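Last updated: May
4 min read

Janeck opens orders for Terholm hand-held gripper kit

STOKNESS – Janeck today opened orders for Terholm, a hand-held gripper kit for teams that record everyday handling tasks and use the recordings to train robot arms. The kit is sold in pairs, one gripper for each hand, and is meant to be used away from the lab, in homes, small offices and stockrooms.

A Terholm pair costs 436 dollars. Single grippers are available as spares for 159 dollars after the purchase of a pair. The first orders ship in May from the company's workshop in Stokness.

The operator holds one gripper in each hand and does the job the way it would normally be done: picking up, sorting, packing, putting away. There is no robot arm on site. The recordings go to the customer's own training software afterward, and the arm that learns from them can be in another building or another country.

Janeck began work on the kit after hearing the same complaint from several research groups. A robot arm on a bench is a slow way to collect recordings, and every one of them has the same bench in it. Models trained that way tend to do badly on soft surfaces, in poor light and among the things people keep in their rooms. A pair of grippers fits in a backpack and can be used on a bed, a kitchen counter or a floor.

Packing and unpacking is one of the task sets customers ask for most. It calls for both hands, and it mixes rigid objects with flat packages and round containers that roll. On a bed, the cover gives under the weight of a jar or a box, and the operator has to adjust the approach each time. Blue ridged finger pads close on the object from the sides, and a toy, a bottle and a jar of softgels can all be part of the same session.
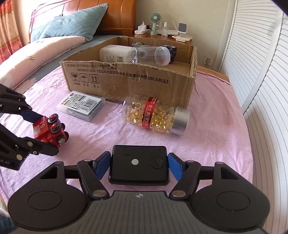 Nair, which had the kit on loan before the launch, said its operators had been comfortable with bottles and boxes on the first day but needed longer to get good at flat plastic packages, and that it would like a thinner pad offered as an option. The firm added that working in real bedrooms had changed which objects it puts on its task lists, and that it plans to order more pairs.

Janeck says a thinner pad is being tested and will be sold separately if it holds up. No price has been set for it. The current pads come off without tools and can be replaced by the operator between sessions.

Each Terholm kit contains:

- 2 hand-held grippers, left and right
- 3 sets of finger pads
- a charging cable for each gripper
- a soft carrying case
- a printed guide to setting up a recording session

The guide was rewritten after the loan period. The first version spent most of its pages on calibration and very little on the room itself. The new one covers how to lay out objects so that both grippers can reach them, how to reset between takes, and when to swap items so that the recordings do not all look alike. It also has a page on privacy, with a checklist for operators working in someone's home – mail, screens, family photos and anything else the resident would not want recorded.

Operators do not need a technical background. Janeck recommends a practice session of 90 minutes before any recordings are kept, with most of that time spent on passing objects from one gripper to the other. New operators usually squeeze too hard at first and move too quickly, and both habits show up later in the trained model. The company runs the practice session as a video call, included in the price of the first pair.

There are limits. Terholm is not built for heavy lifting, wet work or hot surfaces, and it should not be used with glass under load or with blades. It does not come with training software, and Janeck does not sell trained models. Customers who need help bringing recordings into their own system can buy support by the hour.

Grippers are covered against faults for a year. Finger pads count as wearing parts and are not covered. Pairs can be returned within a month if the carrying case and all cables are included.

Orders are taken through the Janeck website. Schools and university groups can ask for a loan pair before buying, though the waiting list for loans is expected to be longer than the one for orders. Press loans are handled by the Stokness office, which is open from Monday morning.

27 shares
3 comments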